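Workshop tips: handling thin plastic bags with a hand-held gripper

Plastic bags are my favorite thing to test! They slide, they cling, they fold over on themselves, and they teach you more about your method than a whole box of wooden blocks. We ran 325 bag demonstrations for the Muli study in January, and these are the habits I'd pass on to anyone recording their own.

Fluff the bag before every take. Pinch it in the middle, give it a shake and let it drop. If you always start from the same neat fold, the policy learns that fold and very little else.

Come in low and slow. A fast approach pushes a puff of air ahead of the fingers and the film scoots away. Take 2 full seconds over the last hand's width – it feels silly, but our grasps got so much better.

Grab a ridge. Joyce Mrema went back through our failed takes and found 46 where the fingers had closed on a flat stretch and slid right off. Once we aimed for a standing crease, that dropped to 18 in the next batch of the same size (I did a little dance at the bench).

Keep the takes where the bag swallows the view. We used to throw them out. When we trained the Grosa model with them left in, it stopped freezing up every time the film billowed toward the lens, and that was easily the nicest result of the month.

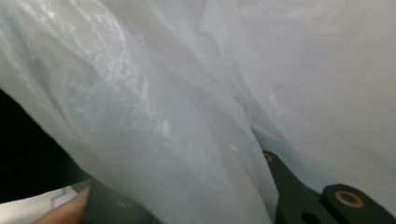 White film over the gripper fingers, with a fingertip at the lower left.

Wipe the finger pads between batches. Bags leave a slick feel on rubber, and a damp cotton cloth takes care of it.

Next up for us at Vurkdale is produce bags on a roll – if you've tried those, please send me your notes!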